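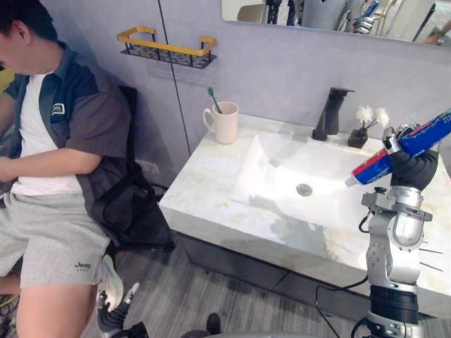 Samdale hall reopens its washroom and shows off some small-bathroom ideas

2021-08-21

The small washroom at the back of the Samdale community hall is open again, and anyone who remembers the old one (the pink tiles, the tap that had to be coaxed, the bench that held one bar of soap if you balanced it properly) will be pleased to hear it has come up beautifully. Work started in May and took 13 weeks from the first tile coming off the wall to the last lick of paint, which is a fair while for a room that size, but the hall is an old building and the plumbing had its own ideas.

The colour on the walls is a pale lavender-grey, picked from a great many sample cards that were taped up in the kitchen for people to argue over while the kettle boiled. It sits nicely with the new vanity, which has dark grey front panels and a white top with a marble look and some faint beige and grey veining through it. The basin is wide and shallow and rectangular, in glossy white, and the tap is a matte black single-lever with a squared-off spout. The old twin taps have gone to a good home — the garden shed at Stondlow, where they are said to be dripping as happily as ever.

Storage was the thing most people asked for, and the answer was to go up. A basket shelf with a gold-coloured rim and a black mesh base is fixed high on the wall, well out of the way of elbows. There is nothing in it yet. The plan is to keep spare hand towels up there, rolled so that you can see at a glance how many are left, and to leave the benchtop for the few things that get used every day. A pale pink mug in the back corner does duty as a toothbrush holder, and beside the tap is a little black square holder with two fluffy white tufts standing up in it, a cheerful touch that cost next to nothing.

The vanity and tap came through Wokis, the bathroom supply shop on the main road, at a very kind price, and the painting and tiling were done by Vashisht, who also did the front steps a few winters back. Money for the rest was raised through three trivia nights and the autumn cake stall, and if you bought a lamington at any of them you can consider a bit of that benchtop yours.

Overnight groups will notice the difference most. The hall can sleep up to 70 people when the school camps and the cycling clubs come through, and a queue for a basin before breakfast has long been part of the Samdale experience. It probably still will be, but it will be a prettier queue. Groups are asked to take their own toiletries home with them, and to wipe down the basin with the soft cloth, never the scourer, so the gloss stays on it.

The hall is open for a look on weekday mornings, and the kettle will be on. Bookings for the summer can be made at the front desk — January is already filling up, so do get in early if you are after a weekend.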